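Home | Animals | Earth | Space | How Things Work | People | Quizzes

How Plastic Gets Its Shape

By Rizwan Jatoi

Look at the things near you right now. There may be a pen, a lunch box, a light switch or a toothbrush. Each one has plastic in it, and each one has a different shape. Plastic does not grow into those shapes, and most of it is not carved with a knife the way wood can be. It is melted, pushed into a space and left to cool.

What is plastic made of?

Most plastic starts out as oil or natural gas, which come from deep under the ground. Factories break these down into very small building blocks. Then they join the blocks together into long chains called polymers. "Poly" means many and "mer" means part, so a polymer is something with many parts.

Think of a bowl of cooked spaghetti. The strands lie across each other and get tangled. The chains in plastic are tangled in much the same way, but they are far too small to see. When plastic is cold, the chains can't move much and the plastic is stiff. When it is hot, they can slide past each other and the plastic turns soft.

Some kinds of plastic can be melted, cooled and melted again. These are called thermoplastics. Milk jugs and drink bottles are made from them. Other kinds set once and never melt again, like an egg that has been boiled. These are called thermosets. The handle on a frying pan is often a thermoset, and you can see why a cook would want it to be.

Starting with pellets

A plastics factory does not usually buy plastic in big blocks. It buys pellets. A pellet is a little bead, close to the size of a grain of rice. Pellets pour like sand, so they are easy to move through pipes and into machines.

Many pellets are clear or milky white. To make a colored part, workers mix in a small amount of other pellets that are packed with color. A little goes a long way. Black is a common choice for parts that go inside machines or cars, and it is often made with a fine powder called carbon black, which is a bit like soot.

Pushing plastic into a mold

The most common way to make a solid plastic part is called injection molding. It works like this.

The pellets drop from a funnel, called a hopper, into a long metal tube. Inside the tube is a big screw that turns around and around. The tube is heated, and the turning screw rubs and squeezes the pellets, which heats them too. Many plastics have to be hotter than 200 degrees Celsius before they are ready. That is twice as hot as boiling water.

Next, the screw moves forward like the plunger in a syringe. It pushes the melted plastic through a small hole and into the mold. The mold is a heavy block of metal in two halves, with an empty space between them. The space is the shape of the part.

The plastic fills the space and starts to cool. Cold water runs through channels in the metal to speed this up. When the plastic is hard enough, the two halves open and small pins push the part out. Then the mold closes and it all happens again.

A small cap might take 3 seconds to cool. A thick part takes much longer – sometimes more than a minute.

Try this: find a plastic toy brick or a bottle cap and look for a tiny rough dot. That may be the spot where the plastic flowed in. It is called the gate. You may also find a thin line running around the part. That is where the two halves of the mold met.

Other ways to shape plastic

Bottles are hollow, so they are made in a different way. A short, thick tube of plastic is warmed up and air is blown into it. It swells like a balloon until it touches the walls of a mold. This is blow molding.

Pipes and drinking straws are pushed out of a hole in one long piece and then cut. This is called extrusion. Squeezing toothpaste out of a tube is extrusion too.

Thin trays and yogurt cups often start as a flat sheet. The sheet is heated until it sags. Then a pump sucks out the air under it, and the sheet is pulled down over a mold. This is called vacuum forming.

Why are there ridges and notches?

Turn over a plastic chair or the lid of a storage bin and you will probably see ridges. They are called ribs. A flat sheet of plastic bends easily, but ribs make it much stiffer without making it much heavier. Raised sides do the same job. You can test this with a sheet of paper. Hold it flat by one end and it droops. Fold up the two long sides and it will stick out straight.

Notches and tabs are usually there so that one part can fit onto another. A tab slides into a slot and clicks, and no screws are needed. The door of a TV remote's battery box often has one.

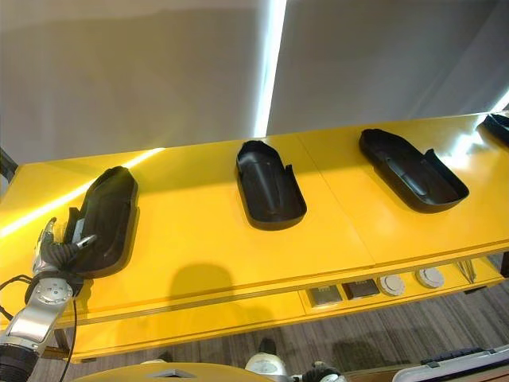 Four molded trays on a yellow table. Each has one rounded end, one squared end and small notches or tabs in its rim.

Corners matter as well. Melted plastic flows more smoothly around a curve than around a sharp corner, and a sharp inside corner is where a part is most likely to crack. Run your finger around the inside of a lunch box and you will feel that the corners are rounded.

What happens to old plastic?

Thermoplastics can be washed, chopped into flakes, melted and made into pellets again. This is one kind of recycling. It works best when the different kinds of plastic are kept apart – mixing them makes weak, lumpy material. The number inside the triangle on the bottom of a bottle tells what kind of plastic it is. It does not always mean your town can recycle it, so ask a grown-up to help you check the local rules.

Plastic that is thrown on the ground can stay there for a very long time. Sun and waves break it into smaller and smaller bits, but the bits are still plastic.

Words to know

Polymer: a long chain made of many small parts joined together.
Pellet: a small bead of plastic, ready to be melted.
Mold: a block with an empty space in it that gives a part its shape.
Rib: a thin ridge that makes a part stiffer.
Gate: the small opening where melted plastic enters the mold.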